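Breakfast service, session 4 – table laying and the cold tray

Bring this sheet on Thursday, we'll mark up the gaps together. Same room as before (Ballcombe, upstairs kitchen).

**Recap from last time**

- tables wiped BEFORE anything goes down, then again after toast or bagels. Crumbs travel
- cold items out first, hot last
- allergy cards – read them, dont guess

**Cold tray, per guest**

- cereal, dry, in a deep bowl. Milk goes separately, 200 ml jug
- one piece of fruit, whole
- bread item: roll, half bagel or toast
- juice, or water in a tall glass
- spoon always, knife only if spread isn't already on

Spread to the edges but keep it thin. Half a bagel needs less than you think, and most of last week's tubs were finished by the second table. A 500 g tub has to last the whole sitting, 22 covers.

**Plates and where they go**

Big plate in the middle, in front of the chair. Bowl behind or to the side, never stacked on the plate for this style (the Skudance layout does stack them, that's a different unit). Glass on the right, clear of the elbow.
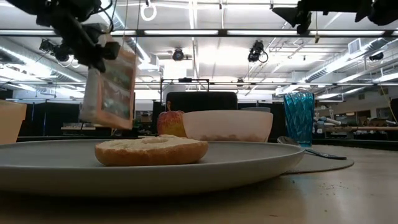

Placemats are the bit people rush. Put the mat down first and build on it, glass included. The teal glass is standing on the dark grey round mat, with the spoon lying across it and the plate overlapping the edge. Fine for a family table. For Mangundap style service the spoon goes straight, on the right, and the plate sits fully on its own mat. Note the crumbs on the tabletop as well – second wipe needed.

**For next time**

1. Draw your own place setting from above, label everthing
2. Write the order you'd put things down
3. Read the Dirker sheet on portion sizes, both sides

Aprons back in the bin by the door please.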